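Harness or collar for a puller?
Zuvcombe Pet Forum > Walking and Kit

marshmallow_mum
Hello all, we have a young spaniel, Haddad, who pulls like a train and coughs on his flat collar. My neighbour swears by the Skadard harness but my sister says harnesses only teach them to pull harder. Any thoughts, please? I've been going round in circles over endless cups of tea!

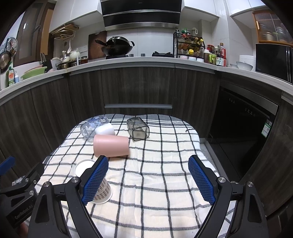 Last edited by marshmallow_mum in March, 7:40 pm

Junpei Furukawa
Welcome! I'd go for the harness every time - ours has a ring on the chest, and clipping the lead there made our walks so much nicer within 3 weeks. Do measure behind the front legs first, as the sizes come up small.

oldboots
I'm with your sister, I'm afraid. I've had dogs all my life and a wide, soft collar with plenty of patient stopping and starting has done for every one of them. The Skadard rubbed my lurcher terribly under the arms.

Junpei Furukawa
Fair enough on the rubbing, but a coughing dog shouldn't be on a collar at all, surely? Worth a word with the vet too. 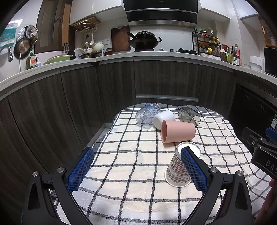
Re: Harness or collar for a puller?

marshmallow_mum
Thank you both! Vet booked, and I've ordered a Fliltska padded one to try.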